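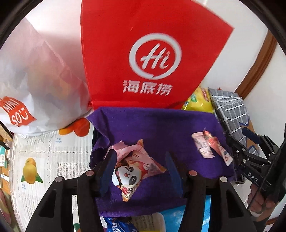

Packaging is usually the cheapest thing a car parts maker buys and the last thing it looks at when the cost of a component has to come down. At Enness, which makes door seals and window channels for three vehicle makers, the engineers had been through the rubber, the tooling and the labour before anyone opened the file on bags and boxes. Shops take the matter more seriously. A red carrier printed with a white ring and the word "Hi", or a see-through MINISO bag with its label on the front, is there to be carried down a street and read by other people. A bag around a door seal is read once, by someone on a line who wants it out of the way.

Enness runs its main plant at Cetstead and buys most of its packaging from Brirov, a converter that supplies film, liners and folding trays to the motor trade. The two firms had worked together for years on a simple footing. Enness sent a drawing of the part, Brirov quoted for a bag that would fit it, and the price was reviewed each February. The drawings changed far more often than the bags did. By last winter there were 20 bag sizes on the list, several of them within a finger's width of each other.

The review began with a complaint from a customer. Seals for a rear door were arriving with a flat spot where they had been folded to fit the bag, and fitters were hanging them up to relax before they could be used. The quality team at Cetstead traced the fold to a change in the length of the part. The seal had been made longer to suit a new door frame and the bag had stayed as it was. Packers had coped by bending the last stretch back on itself.

Fixing that one bag would have been easy. The purchasing office asked instead for the full cost of getting a seal from the end of the extrusion line to the customer's rack, with the packing time, the storage space and the returns all put against the part number. This had never been done. Packing had been carried as an overhead and shared out evenly, so a short window channel that dropped into a tray was paying for the labour spent on coiling a tailgate seal.

Once the costs were separated, the order of the list changed. Two of the parts thought to be the most profitable were making very little. The tailgate seal took one packer most of a minute, needed a liner and a tie, and travelled in a box that was mainly air. A plain channel for an older van, long regarded as a nuisance because of its small volumes, turned out to be earning its keep.

Brirov was brought in at this point, and its advice was not what a supplier of bags might be expected to give. It suggested that the seals for the two largest contracts should not be bagged at all. They could be hung over a bar in a returnable steel rack with a cover pulled down over the lot. Bags would be kept for service parts, where each item has to sit on a shelf for months and carry its own label.

The racks came from Faulkner, a fabricator that already made stillages for the stamping side of the trade. The first version was too tall for the customer's dock and had to be cut down. The second held fewer seals but could be stacked, and it went into use in the spring. There was some trouble with the covers, which tore at the corners where they caught on the forklift mast. Brirov changed to a heavier film with a welded corner and the tearing mostly stopped.

The bag list now stands at 11 sizes. Each one is tied to a range of part lengths, and a change to a drawing will not be released until someone has entered the packing method beside it. Design engineers grumbled about the extra box on the form. It takes very little time to fill in, and it has already stopped one seal from being lengthened past the point where it would fit a rack.

There are costs on the other side. Racks have to come back, and they do not always come back promptly. Enness has had to buy more than it planned because customers like to keep a few in hand, and there is a yard at Cetstead -- once the overflow car park -- given over to washing and repairing them. Freight on the empty leg is charged to the part as well, so that the figures remain fair.

The same exercise is planned next for the clips and end caps, which arrive from outside suppliers in small bags inside larger bags and are emptied by hand into bins beside the line. Brirov has been asked to price a bulk carton with a tear-off front. Enness wants to see it tried on a night shift first, when there are fewer people about to fetch and carry, and the trial will run on the van channel.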